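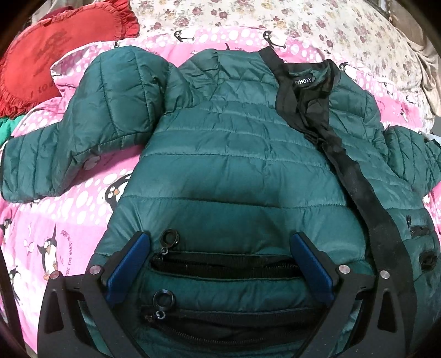
The quilted jacket with the hood, laid out on the bed

Hi all,

Pascal Renaud wrote:
> Has anyone done the Fellham ridge path in January? I have
> 54 liters of pack and no idea what to put in it. Is the
> Andov hut open that early?

Pascal, I did it two winters back and loved every minute (well, except the last climb, which is steep and goes on forever)! The Andov hut is open but there's no food, so carry your own. I'd go up from the Pivari side. You start at 302 meters and top out at 1,548, and the trees keep the wind off you for most of the morning.

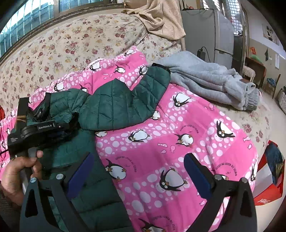

The other thing is water. The spring below the hut freezes, so fill up at the bridge before you leave the road - there's a tap on the far side, behind the bus shelter. I took two bottles and wished for three.

As for the pack, 54 liters is plenty for one night. I'd bring a puffy jacket with a hood, spare gloves, and a real paper map. Phone signal goes right after the Tsegaye turnoff and doesn't come back until you're nearly down.

Does anyone know if the bus still runs at 6:40 in the morning? The old timetable had it, but I can't find a new one.

Happy walking,
Jo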